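Speaker notes: Pattern in small rooms
Talk for the evening course, Nurka community hall, 20 minutes and then questions

Slide 1. Title
Say good evening, thank Mehwish Abbasi for the invitation. Say my name slowly. Ask if they hear me in the last row.

Slide 2. Why people are afraid of pattern
Most people in this room have white walls. I had them also, for 14 years. When I ask why, the answer is nearly always that the room is small. We learned that pattern makes a room smaller, and we repeat it to our children. I want to question this a little tonight. Do not go too fast here, the audience needs time to think about their own home.
Ask: who has wallpaper in the bathroom? Wait for the hands.

Slide 3. The hallway of Gönül Saraç
Tell the story short. Narrow hallway, no window, two doors. She put a large leaf pattern from floor to ceiling, and her husband did not speak about it for one week. Now he shows it to the guests. The point is the scale: a big motif has few repeats, so the eye rests more than with tiny flowers.

Slide 4. Repeat and match
Explain the words "straight match" and "drop match". Show with the two paper rolls, they are in my blue bag. Start from the middle of the main wall and go to the corners. If you start in a corner, the mistake arrives in the place where everybody looks.
Remember to say: buy one roll more than the calculation, from the same batch.

Slide 5. Corners
This is the part where Aurélien Pruvost always interrupts me, so maybe let him speak. He hangs paper by profession and he never folds a full width around a corner. He cuts it, turns a small strip, and begins again with a plumb line. Old houses are not straight. Mine in Umidari is the proof.

Slide 6. Color
Keep it to one minute. Two colors are enough for a beginner. If the pattern is loud, the furniture should be calm. Mention the cushion problem only if there is time.

Slide 7. Last picture, before questions
A black and white pattern is the most difficult to live with and the easiest to combine, and I will finish with this one. It has no color to fight with your chairs, but it has strong contrast, so every mistake in the hanging will be visible from the door. Speak about the back wall first: the design is mirrored, with rounded black arches, and such a design asks for an exact center. Then the side walls, where the blocks and the leaves are larger and more angular. Ask the audience which wall they prefer to see every morning, and take the answers before I give the microphone to Nusrat Gilani for the questions. 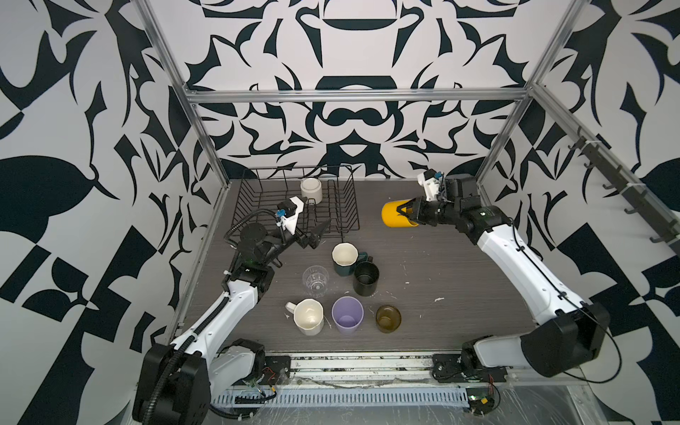
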